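Student Work > Interior Materials Studio > Project Reports > Kitchen Surfaces

Living With a Work Surface: Our Veranwood Kitchen Report

When our group of four picked kitchen surfaces for the August project, I'll admit we thought it would be the easy option. Everybody has leaned on a counter, after all! But once we had spent a few afternoons in the Veranwood teaching kitchen with our notebooks out, we found ourselves arguing happily over things none of us had ever looked at properly, like how a pale surface shows its age and how a dark one keeps its secrets.

Our question was a simple one. Which surfaces do people find easy to look after, and which ones do they worry over? We asked 17 people who cook regularly to talk to us about the surfaces they have at home, and then we went back to the kitchen to look at the different finishes for ourselves, mostly in the late afternoon when the room was quiet.

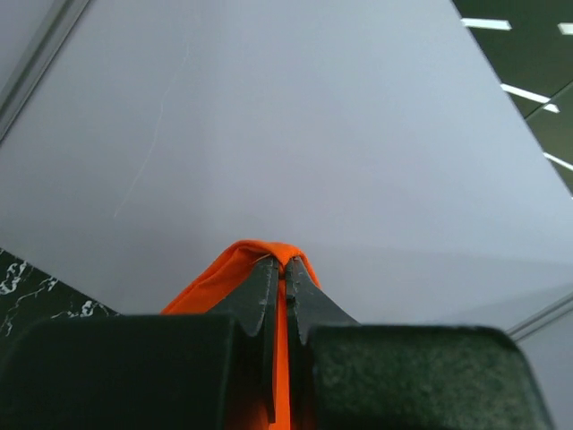
Fig. 1. Pale gray matte surface with a faint scratch, next to a black marble-patterned one.

The scratch is a good example of what we came to call "soft wear." It is thin and only a little lighter than the gray it runs across, and you could easily miss it. Several of the people we talked to said that marks like this bothered them a great deal in the first month and then hardly at all (one told us she had grown rather fond of hers, which made us all laugh). The black pattern with its white veins and speckles is a very different thing to live with. Our feeling was that a fine mark would have plenty to hide among there, though we didn't scratch anything to find out!

We also tried sorting the answers into three groups, which were cleaning, looks and worry. Worry turned out to be the biggest, and it surprised us how warmly people talked about it, with long stories of trivets, grandparents and dropped pans.

If we did this again we would visit more home kitchens, and we would settle on our words sooner. "Matte" and "dull" meant the same thing to half of our group and nearly opposite things to the other half, and we lost most of an afternoon to that.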